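Home | Projects | Reports | People | Contact

Last updated: April

What Went Wrong with the Flower Task
Nandi Mnguni, Zinhle Kekana and Unathi Mokoena

We had hoped to fill this report with success rates, and we do have a few, but our supervisor, Busisiwe Magagula, kindly suggested that the fault was the more useful story — and she was right. Our project, Bredberg, asks a robot hand to pick up a bouquet and stand it in a vase. We planned 300 trials and stopped at 100, because in 13 of them the fingers stayed closed after the release command.
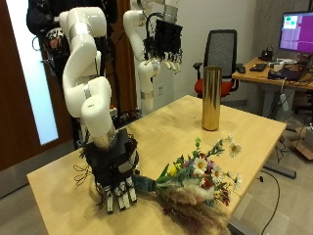 A hand that won't let go sounds harmless enough until you remember that the arm keeps following its program. On trial 77 it began its retreat with the stems still held, and Zinhle hit the emergency stop. No one was hurt, though we did lose a very nice daisy and a good part of the afternoon.

We blamed the finger wiring first and spent far too long on it. The real trouble was in our own code: the arm's timer started when the release was sent, and never checked that the fingers had opened.
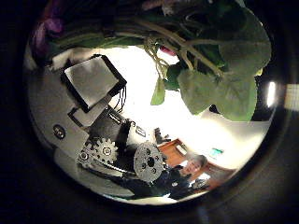 Wrist camera view, with leaves at the top and a person at lower centre.

We've since added a check on finger position, and the arm now holds still until it passes. Nomvula Oosthuizen also wrote us a proper start-up list, and we're very grateful for it. The remaining trials will be run next term.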